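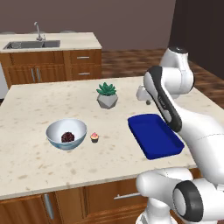 The Slow Aisles of Niltberg

When Jae-in Yeon took over the spare parts warehouse in Niltberg, her first decision was to move nothing for one month. She walked. Every morning at six she followed one picker with a notebook, and in the evening she drew the route on a plan of the building.

The drawings were not pretty. The parts asked for most often were kept at the far end, where they had been placed when the hall was new. A picker could walk up to 19 kilometres in a shift, and much of this way was made with an empty trolley.

"I had expected a problem with the software," she told me. "But the software was sending people exactly where we had told it."

Fullex, the company that owns the hall, had already received an offer for taller racks. Yeon asked them to wait. In February her team moved 47 product lines to the shelves beside the packing tables, and the heavy pumps came down to waist height. The work took seven nights. Correia, the firm which maintains the lifts, lent two people for the upper levels.

Not everybody was glad. The older pickers knew the old places by heart, and for some weeks they went to the wrong aisle from habit. One of them still keeps a handwritten list in his jacket.

The racks today are 80 per cent full, and Yeon does not want more. Above this level, she says, people start to leave pallets in the aisle "only for a minute".

Her next task is the smaller hall at Cirnitz, where the returned goods arrive each Wednesday and stand by the door until somebody has time for them. She has bought a new notebook for it.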